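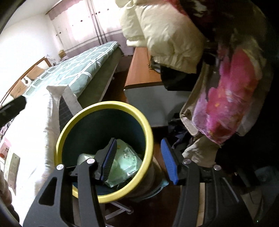
Small bin with a yellow rim, plastic bag inside.

Rubbish and recycling at Droltuvstead: frequently asked questions

Last updated Friday, April 8, 2022

These answers are for tenants and leaseholders in all blocks at Droltuvstead. If you rent one of the garages only, see the garage page.

Which day is my rubbish collected?

General rubbish is collected every Tuesday. Recycling is collected every other Tuesday. Food waste goes every week with the general rubbish. The lorry can arrive any time after 7am, and the crew do not come back for bins that were locked away when they called.

I live in Skulla House. Why is my day different?

The lorry used for the main blocks is too wide for the lane behind Skulla House, so a smaller one comes on Thursdays. Food waste and recycling for Skulla House follow the same pattern as everyone else, two days later.

Where do I take my rubbish?

Each block has a bin store on the ground floor. In Matheson Court it is round the back, next to the bike racks. You need the same fob that opens your front door. If your fob opens the front door but not the store, it needs to be reset at the estate office.

How much can I put out?

There is no limit per flat, as the large bins are shared. Please tie your bags. Bags left on the floor are not taken, even if the bins are full. If all the bins in your store are full, you may use the store of the next block.

What goes in the recycling bins?

Paper, card, tins, drinks cans, glass bottles and jars, plastic bottles, and plastic pots and tubs. Rinse anything that held food. Lids can stay on. Flatten boxes before you put them in.

Put it in loose. A bag of recycling is treated as general rubbish by the sorting plant, and if there are too many bags the whole bin is refused. This happened at Matheson Court in September and the charge for a special collection was £256, which came out of the service charge.

Can I recycle carrier bags and plastic film?

Not in our bins. Many larger supermarkets have a collection point near the door. Otherwise reuse them as bin liners and put them in general rubbish.

What about black plastic trays?

General rubbish.

Do I have to use the food waste bin?

No, but we would like you to. Every flat can have one small caddy for the kitchen, free of charge, from the estate office. Empty it into the brown bin in the store. You can line it with newspaper or with compostable liners. Ordinary plastic bags must not go in the brown bin.

Cooked and raw food, bones, tea bags, coffee grounds and eggshells can all go in. Liquids and cooking oil cannot. Let oil cool, pour it into an old bottle with a lid and put it in general rubbish.

My kitchen bin smells. Any advice?

Empty it more often, even when it is not full. Wash the bin with hot water and washing-up liquid, let it dry with the lid off, and put a sheet of newspaper in the bottom before the new bag. Moving food scraps to the caddy makes the biggest difference.

How do I get rid of furniture or a fridge?

Book a bulky collection through the estate office. It costs £8 for up to 2 items. Fridges and freezers count as one item each but have to be booked separately, as they go on a different van. Asnakech Abdella takes the bookings, Monday to Thursday mornings. You will be given a date and a label to stick on each item. Do not bring anything down before the evening of the day before.

What happens if I leave something in the store without booking?

If we can find out which flat it came from, we will write to you and add the cost of removal to your account. Items left on stairs or landings are a fire risk and can be removed without notice.

Where do batteries and light bulbs go?

There is a battery tub inside the estate office door. Please do not put batteries in any bin, including the ones inside toys and vapes. Light bulbs can go to the household waste site. We do not take paint or gas bottles.

Can someone help me carry my rubbish down?

Yes. If you cannot manage the stairs because of age, illness or disability, we can arrange a weekly collection from your door. Ask for Tsegereda Alemneh. There is a short form but no doctor's letter is needed. If you only need help for a few weeks, after an operation for example, you can say so on the form.

Who cleans the bin stores?

Destus, the same firm that does the stairs. The floors are swept weekly and the stores are hosed out once a month. If you see rats, or signs of them, tell us the same day. The contract covers pest visits, so there is no charge to you.

Are the new bins on the way?

Yes. Some of the older bins have broken lids and are being replaced block by block, starting with Skulla House. We have around 400 flats to cover, so please be patient. The position of the bins in each store will stay the same.

My rubbish was not collected. Who do I tell?

Wait until the end of the day, then ring the estate office or leave a message on the answerphone. Give the name of your block and say which bins were missed. Wondimu Tefera deals with missed collections. If the whole estate has been missed we will normally know already and will put a notice in the lobbies.

What about bank holidays?

Collections after a bank holiday Monday are one day later for that week. Christmas dates are posted in the lobbies.

How do I complain?

Write to Beatriz Garcia, estate manager, at the estate office, or hand a letter in at the desk. You should have a reply within ten working days.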